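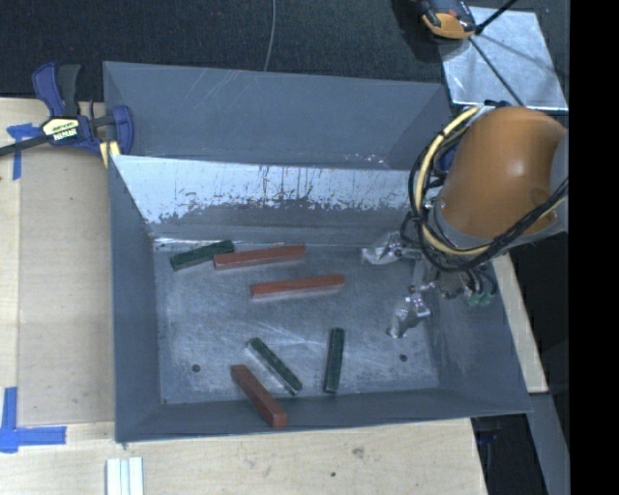
Can the recordings marked as failed grasps be used to train a picking policy?

Only with the fault window masked out. During that window the finger position reported by the controller did not match the real opening of the gripper, so the action labels are wrong even where the camera data is fine. The mask file is included and the loader applies it by default.

Ballumwood bin picking, release 2: notes on the stuck-open fault

This release holds camera and robot logs from the Ballumwood picking cell. The task is to take bars one at a time from a metal bin and put them in the bin next to it. The bars come in two colors, reddish-brown and dark green. Color has no effect on the task, but it is kept in the labels so that you can tell bars apart when they lie across each other.

Release 1 was withdrawn in March. It mixed good recordings with recordings made while the gripper was faulty, and the success labels could not be trusted. If you have a copy, please delete it, including any cached features you made from it.

What went wrong

The gripper driver reads finger position from an encoder and publishes it on the same topic as the commanded position. When the encoder read timed out, the driver was supposed to publish nothing and raise a warning. It published the last commanded value instead. To everything downstream, the fingers looked as if they had closed exactly as asked.

In practice the fingers stayed open, or closed part of the way and stopped. The arm then carried on with the lift and the move to the second bin. The grasp check compared reported position with commanded position, found no difference, and wrote "holding" to the log.

A second problem made this harder to spot. The force limit on the downward move was set by the planner from the reported finger opening. With a closed gripper reported and an open one in place, the fingertips sat wider than planned and touched the sloping walls on some approaches. The arm stopped on force 27 times. Those stops were read as hard grasps near a wall, and the cell was restarted after each one without a check of the gripper.

The cause of the timeouts was a connector on the gripper side that had worked loose. It made contact in most poses and lost it in a few, mostly with the wrist turned far over to reach the near wall.

How it was found

A reviewer at Stenwood was going through grasp labels and noticed "holding" on recordings where the video showed nothing between the fingers. A check of the raw encoder log showed gaps that lined up with the bad labels. The gaps had been there from the second session on.

What was changed

The driver now publishes commanded and measured positions on separate topics. A missed encoder read gives an empty value and a fault code.

The grasp check uses measured position only, and asks for a second reading after the lift.

A force stop now holds the arm until someone opens and closes the gripper by hand from the panel and confirms the movement by eye. The restart button alone no longer clears it.

The connector was replaced with a locking type and the cable was given more slack at the wrist.

Keep hands out of the bin while the arm is powered, including when it has stopped on force. Before the fix, a stopped arm could back up to its approach height as soon as the restart was pressed. It still moves after a restart – just more slowly, and only after the gripper check.

Contents

The release has 52 sessions. Of these, 19 contain at least one fault window and 8 were recorded after the repair. The rest come from before the fault or were checked and found clean. Each session folder has:

video/ – fixed camera, one file per session
arm/ – joint positions, joint torques, tool pose
gripper/ – commanded and measured position, with gaps left as gaps
labels/ – grasp outcome, bar color, bar position at the start of each attempt
mask/ – start and end of every fault window

Sessions from before the driver change have had their measured position rebuilt from the raw encoder log. We did not fill the gaps. If your code needs a value at every time step, please fill them yourself and say so when you report results.

Labels

Grasp outcomes were redone by hand from video for all sessions. The values are held, dropped, missed and unclear. "Unclear" is used when the arm blocks the camera's view of the fingertips, which happens often with bars resting against a wall. The old automatic labels are kept in labels/old/ for anyone who wants to study the fault. Do not train on them.

Known problems

The fault windows are padded by one second on both sides, so some good data is lost.

Force stops in the early sessions have a code but no reason field.

Video and arm clocks drift apart in long sessions. Use the sync file, and redo the match if you cut a session into parts.

The Ridgeway cell uses the same gripper driver. Its recordings are not part of this release and have not been checked.

Loading

Use the Irno loader, version 2 or later. Version 1 ignores the mask folder without a warning. To get the fault windows back, pass keep_faults=True. The returned attempts then carry a flag called in_fault, and the measured position may be empty.

Reporting errors

Open an issue with the session number and the time in the video. For a wrong grasp label, give the value you think is right. Corrections go into the next release and are listed in CHANGES.txt.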